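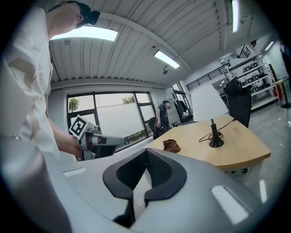

Gráinne Mulcahy
Asked Apr 22, 2021 in Grippers & handhelds

Are there any actual rules for sessions with hand-held grippers? I've been told to write the house rules for our room at Lallport and I'm a bit stuck! All the safety stuff I can find assumes a robot arm behind a fence, and we've just got people walking about with grippers in their hands, picking up towels and whatnot. We want 4,000 clips by September, so I'd like something people will stick to. At the moment my list says "mind the cables" and "don't wave it at anyone" and that's it. Do you lot treat it as a machine, or as a hand tool? And what do you do about other people in the room who haven't signed anything?

Darragh Ó Súilleabháin

Hand tool. We've a 2 page sheet and half of it is about tidying up. Closed shoes, no lanyards, done.

Ximena Cárdenas

I'd go a bit further than Darragh (sorry Darragh), though I agree the fence rules won't get you far while a person is doing all the moving. I wrote ours at Grundura and the bits that earned their keep were the dull ones. Check the finger pads and the marker before you start, and if a marker's loose or scuffed, that gripper goes back on the shelf. Keep lamp flexes and the like off the side you're reaching from. Two people working close together agree out loud who's going in first – we had so many bumped knuckles before that one!

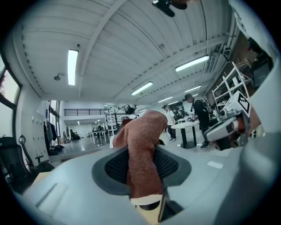 Soft things like cloths want their own line on the sheet too, something like "let go before you step back", as I've seen someone pull half a table's worth of bits onto the floor with a tea towel. We stop for a break every 55 minutes. Wrists get tired long before people admit it.

On consent, I'd get a signature from everyone who could end up on camera, including whoever's at the far end of the room. Those lenses are very wide. We had to bin 900 clips over one visitor and I'm still cross. If somebody wanders in without having signed, we stop recording till it's sorted.

Whether your insurer sees it as a hand tool I couldn't tell you, ours took weeks to reply. Ring them now.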